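February, evening

Second day on the cellar damp. I moved the small hygrometer from the shelf by the stairs to the back wall, at knee height, because the reading by the stairs only tells me what the hallway air is doing. The back wall is the one that matters. It faces the slope, and the drain behind it was laid by whoever owned the house before the Korko people insulated the ground floor, so there is no drawing of it and I have to work from what comes through the plaster.

What comes through the plaster is salt. A white band, furry to the touch, starting a hand's width above the floor and stopping at a fairly even line. Above the line the paint is sound. Below it the paint lifts with a fingernail. I scraped a strip clean with the wide knife, brushed it dry, and taped a square of clear plastic over the bare patch with all four edges sealed. If the moisture collects on the wall side of the plastic, it is coming through the masonry. If it collects on the room side, it is condensation, and the cure is air and heat. I taped a second square on the inner wall for comparison, and wrote the hour on both in pencil.

Blažena Hubáček came down at noon with her long level and a flashlight. She did the same job on her own cellar in Sollbridge and has opinions about membranes, all of them bad. Her view is that a coating on the inside face only pushes the water higher, and that I will see the band again at chest height within two winters. I had already bought one can of the Trusness sealing paint. She read the back of it, put it down on the step and asked whether I still had the receipt. I do.

We checked the floor with the level. It falls toward the back wall, which I had suspected from the way the mop water runs. The fall is 13 millimeters over the length of the board. Whoever poured the slab must have meant it to drain somewhere, and she thinks there is a blocked outlet under the old coal shelf. I agree that it is likely. The shelf is fixed with four bolts and two of them are rusted solid. I put penetrating oil on those and left them. They can soak overnight and I will try the long wrench in the morning, before breakfast, when the kitchen above is empty and the noise bothers only me.

The downspout is the other suspect. I went out between showers and followed it from the gutter to the ground. The lower joint has slipped, so part of the flow runs down the outside of the pipe and soaks in right against the foundation. This is a cheap repair and ought to be done first, whatever the plastic squares say. I pushed the joint back together and strapped it with galvanized band. It needs a proper clip. The one on the upper section is a Ko clip, the old pattern with the hinge on the left, and the hardware store no longer stocks it. The man at the counter offered me a universal one with a rubber liner. I bought it, came home, and found the screw is too short to close around this pipe. Back again tomorrow.

Notes for the extension, when I get to it. The spout should discharge well clear of the wall, past the flower bed, and onto ground that already falls away. Rigid pipe, no ribbed hose. The ribbed kind holds leaves and then freezes. I want a removable elbow at the bottom so that the run can be rodded from either end. Blažena suggests a grate at the top – fine in principle, but it means going up the ladder every fall, and I know how reliable I am about that.

Ventilation. The cellar window was painted shut. I cut the paint line with the thin blade, all the way around, and it opened on the third push. The sash is in better condition than the frame. The bottom rail of the frame is soft for the first few inches on the left side, so I will cut that back to firm wood and let in a new piece. For now it is propped on a stick. I am only opening it when the outside air is colder and drier than the inside, so mostly at night, and closing it before the day warms up. Warm air coming into a cold cellar leaves its water on the walls, and I made that mistake all last summer with the door standing open.

I moved the boxes off the floor as well. The bottom layer of cardboard had gone limp and two came apart in my hands: old tax papers, which can go, and the winter curtains, which smell but will wash. Everything else is up on slats now with a gap behind it. Potatoes stay where they are. The onions went to the attic. 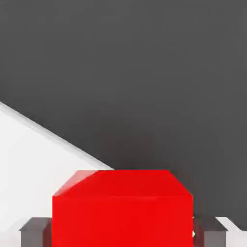 Tomorrow, then: the wrench on the bolts, the longer screw for the clip, and a look under both plastic squares at the same hour I taped them. If the coal shelf comes off cleanly I will run the garden hose into whatever is beneath it and see whether the water goes away. The paint goes back to the store on the same trip as the clip.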